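My router had been on the same firmware for three years

July 21, 2020

Print this post
E-mail this to a friend

So I finally did the thing I've been telling everybody else to do, and updated my router. It's a little Brirent box that came with the apartment's internet package, and it has been blinking away behind the bookshelf the whole time without me giving it a thought. I patch my phone the night an update lands. I nag my mother about her laptop. The router? Never once logged in after the first day.

What got me moving was a message from Sigita Lill, who I used to share a desk with. She sent me a link to a write-up of a bug in the remote management page on a whole bunch of these cheap boxes (mine included, of course) and just wrote "you have this one, right?" The fix had been out since June. The short version is that if remote management is switched on, somebody outside can get to the login page and skip right past the password. Mine was switched on. I don't remember doing that, and I suspect it came that way.

I figured it would take ten minutes. Ha! The first problem was that the Update button in the menu told me I already had the newest version, when the number on the screen was plainly older than the one in the write-up. I pressed it four or five times as if it might change its mind. Then I went digging on the support site and found the file under a slightly different model name, with a dash in it that mine doesn't have. Is it the same router? I spent most of an evening on that question. Nahom Abdella, who answers half the posts on the Drodport forum, says yes, same hardware, go ahead, so I went ahead.

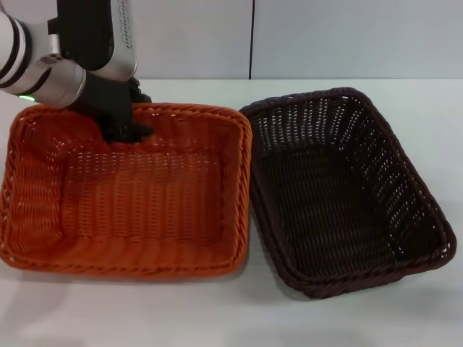
Orange basket, brown basket.

The update itself was fine, apart from a progress bar that sat at 50 percent long enough for me to make tea and drink it. Then everything rebooted and my settings were gone. All of them! Network name, password, the port I'd opened for my backup drive, everything back to factory. I had saved a copy of the settings first, feeling very clever, and the new firmware wouldn't read it.

So I typed it all in again by hand, and since I was in there anyway I cleaned house. Remote management is off. So is the push-button pairing thing that I have used exactly zero times. I moved the backup drive off its open port and onto Adik, the little VPN app Austra Kütt wrote about on her blog, and I can still reach my files from outside. It's a bit slower, but I mostly just pull down recipes and tax forms.

The log was the part that made me sit up. I'd never opened it before, and there were 1273 failed logins in it, going back less than a month. Probably just bots trying every door on the street, but still - that's my door.

If you have one of these, look for the firmware version on the status page, not the update page. And write your settings down on paper. I still have to get the printer back on the network, and it is refusing to talk to me. Will try again tomorrow with the cable.

Print this post
E-mail this to a friend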